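Pritchard Street Mending Room to Open Sundays Through October

Anyone who has stood in line on a Saturday morning with a torn coat over one arm will be glad to hear that the mending room on Pritchard Street is adding a second day. Starting Sunday, March 24, 2024, the doors will be open from noon until four, and the extra hours are set to run right through to October.

Eirlys Gronow, who started the sessions with two borrowed sewing machines and a great deal of tea, says Saturdays had simply gotten too full. "We had 70 people on the waiting list after Christmas," she said, "and I couldn't bear to keep telling them to come back — some of them had ridden the bus all the way from Plalitz."
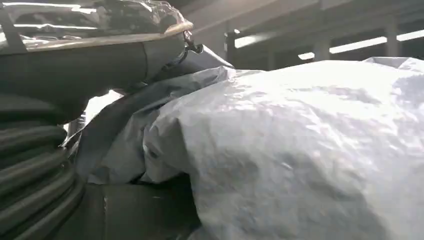
Do you need to book ahead for a Sunday? Walk-ins are welcome until three, though anything with a lining or a long zipper is best arranged by phone during the week.

Trygve Wikström will be at the darning table for the first few weeks, and he is happy to teach as well as mend, so do bring that sweater you have been feeling guilty about. Repairs are free, with a jar by the door for thread and needles. Meirion Lloyd is still looking for buttons, especially large brown ones.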